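FOR IMMEDIATE RELEASE

Prundale Freezer Share opens Tuesday, 7 a.m.

Radotard and Naseri pool cold storage for neighbors short on space

PRUNDALE - Radotard, the home appliance repair shop on the north side of Prundale, and Naseri, the grocery wholesaler two doors down, open a shared freezer program for households this Tuesday. Doors at 7 a.m. Sign-up at the counter, no appointment. Bring a proof of address and whatever you want frozen, labeled please.

The idea is plain. A lot of apartments in Prundale have a fridge with a freezer box the size of a bread loaf. People buy a family pack of chicken on sale and then have nowhere to put it. Garden people have the same trouble in late summer. Freezer Share rents out space by the bin, month to month, in a cold room at the Naseri warehouse. Radotard looks after the machinery and runs the home side of the program, which covers door seal checks, defrosting help and a loaner chest freezer when yours quits.

Sign-ups on paper began in April. 201 households are on the list so far. First round of bins is 300, so there is room yet, but the large bins are going faster than we planned for and we may have to split a few.

WHAT MEMBERS GET

One lidded bin, small or large, with a numbered tag. Access six days a week during warehouse hours, closed Sundays. Two evening openings a month, dates posted at the counter. A cart to borrow for the walk to the parking lot. One home visit a year from a Radotard technician to look over the freezer you already own, even if it came from someplace else.

Members also get the printed Avasach cold chart. Avasach is the food storage handbook Radotard has been giving out with repairs, now in a shorter version with bigger type. It lists how long common foods keep well when frozen, how to wrap them, and what not to bother freezing (whole lettuce, mayonnaise, cooked egg whites). The chart fits on the side of a refrigerator. Spanish version is at the printer.
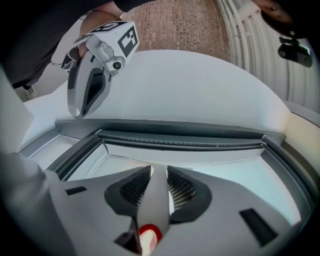 WHAT IT COSTS

Small bin, $9 a month. Large bin, $14. No deposit. First month free for anybody who signs up before the end of opening week. Households already on the Naseri senior delivery route pay half, and do not need to fill out a second form for it. Late payment does not mean your food gets thrown out. We call first, then we call again, then we move the bin to the back shelf and hold it for 30 days.

The home visit is included. Parts are not. Most door seals run between $40 and $90 depending on the make, and the technician will give the price before ordering anything. If the member would rather buy the seal elsewhere and put it in on their own, fine, we will tell them the part number.

HOW THE HOME VISITS WORK

Radotard ran a trial of the home visits before putting them in the program. Technicians went to 73 homes in Prundale. The most common job was a seal that no longer closed tight, second was plain old frost that had been let go too long. Frost buildup makes the machine run longer and eats up shelf space. It also hides food, and several households found things they had bought twice.

A visit takes under an hour unless there is defrosting to do. Technician checks the seal with a strip of paper, checks that the unit stands level, sets a thermometer inside and reads it before leaving. Target is 0 degrees Fahrenheit. If the unit needs a full defrost, the member gets a time on the calender and a cooler to keep food in while it is done. Unplug, door open, towels on the floor, a pan of hot water on the shelf if it will stand it. No knives and no ice picks. A punctured liner or line is usually the end of a freezer and is not covered.

For members who want to do it on their own, the Avasach chart has the steps on the back. Defrost when the frost is a quarter inch thick. Wipe the seal with warm water and a little dish soap, dry it, and run a finger along the fold where crumbs collect. Move food around every so often so the old stuff comes to the front. Date everything. 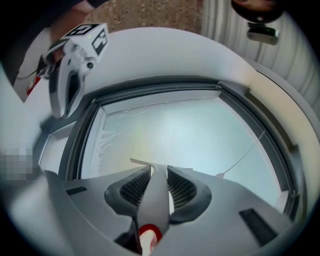
Members of the trial group were asked what they would change before the opening, and longer evening hours came up most. One wrote that the paper strip test was the most useful part of the visit, and that she had since used it on her sister's refrigerator and her own oven door. Another said the bin rules should be posted in the cold room as well as at the counter, and asked that somebody please put a bench by the door for people waiting on a ride. The sign is up. The bench is ordered.

COLD ROOM RULES

Everything goes in labeled with name, contents and date. No glass. No live bait. Game meat is welcome if it is cut, wrapped and tagged. Raw meat goes on the bottom of the bin, in a second bag. Children stay with an adult. Wear closed shoes, the floor gets slick near the door. Gloves are on the hook, please put them back on the hook.

The room is kept at or below 0 degrees and the temperature is logged morning and night. If power goes out, the warehouse generator takes over. If that fails too, members are called by phone in bin order and Naseri moves what it can into its own delivery trucks.

ABOUT THE SPACE

The cold room takes up 771 square feet of the Naseri building that had been used for ice cream and frozen fruit before the wholesaler moved that stock to its newer wing. Shelving is new. Lights are new. The door is the old one, rehung, with a release handle on the inside. There is a ramp from the parking lot, and the aisle is wide enough for a wheelchair. Parking is free in the back lot, do not use the spaces marked for trucks untill after noon.

OPENING DAY

Tuesday, doors 7 a.m., closing at 6 p.m. Coffee until it runs out. Technicians from Radotard will take questions all day about frost, noise, leaks and seals. Bring the model number of your freezer, usually on a sticker inside the door or on the back. Wrapping demonstration at 10 and again at 2, fish and bread in the morning, soups and sauces in the afternoon. Free freezer thermometers for the first people through the door, one to a household.

Press may visit the cold room between 8 and 9 a.m. Please check in at the Radotard counter first and dress warm.

Households that cannot make it Tuesday can sign up any day the warehouse is open, at either counter. Forms are the same. Questions about bins go to the Naseri front desk, questions about home visits and loaners go to Radotard.

About Radotard: Repair and parts for refrigerators, freezers, washers and dryers in Prundale and nearby towns.

About Naseri: Wholesale groceries, dry and frozen, with a walk-in counter open to the public.

###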